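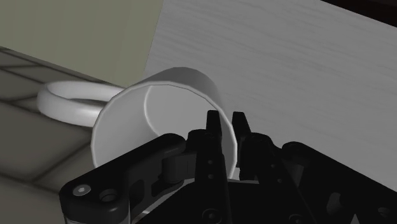

Testing grasps before the arm arrives: a conversation with the Pondport product lead

Pondport sells a simulation kit for small shops that want to try a gripper on a part before buying hardware. The current release, Gonby, ships with an arm model, a two-finger gripper model, a kitchen counter setting and a library of 122 household objects. We spoke with the product lead by phone in June, after running the kit on a desktop machine for 3 weeks.

The first question was why the demo task is a mug. "It has a rim, a handle and a hollow," the product lead said. "Each one asks for a different approach. A box tells you very little about whether your grasp planner is any good."

Gonby offers 4 start poses for the mug, including one with the mug on its side. In our trials the sideways pose took the most setup. One finger has to enter the mouth while the other stays outside the wall, and the default approach angle had to be changed by hand. "We know," the product lead said. "The default assumes an upright object. You edit one line in the task file, and the manual should say so on page one. It says so in an appendix."

We also asked about the meshes. The mug rim is visibly faceted at close range, and a buyer might reasonably wonder if contact is computed on those same flat segments. The answer was no. Rendering and collision use separate meshes, and the collision mesh for hollow objects is split into convex pieces. "The picture is for the operator. The contact solver never sees it. If you import your own part, budget time for the collision side."

On cameras, the kit supports a fixed view and a view near the fingers. Both can be logged in the same run, with a shared clock. The product lead recommends recording both: "From across the counter a rim grasp looks fine. Close up you find out where the fingertip is."

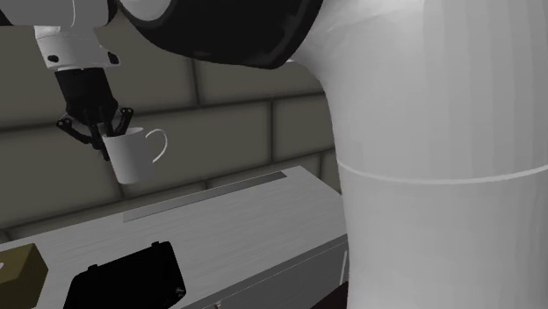

Limits, price and what comes next

The product lead was direct about what the kit leaves out. Liquids are not modeled. Finger pads are treated as rigid, with a single friction value per material, so results for soft or rubber-coated pads should be checked on hardware. Cables and hoses are missing as well.

"If a grasp fails in Gonby, I would look for another grasp," the product lead said. "If it succeeds, I would still test it on the bench. I tell customers that before they pay."

Licenses are sold per seat and run for 9 months. Imports from Kwan, the company's older scene editor, work without conversion, although surface textures have to be reassigned. A connector for Jokden controllers is in beta. We did not test it.

Our main complaint concerns the run log, which records joint angles and finger opening but leaves out contact force unless a separate option is switched on before the run starts. The product lead said the option was off by default to keep files small and that the next release will ask at setup. Existing logs cannot be filled in afterward, so users who need force data will have to repeat those runs.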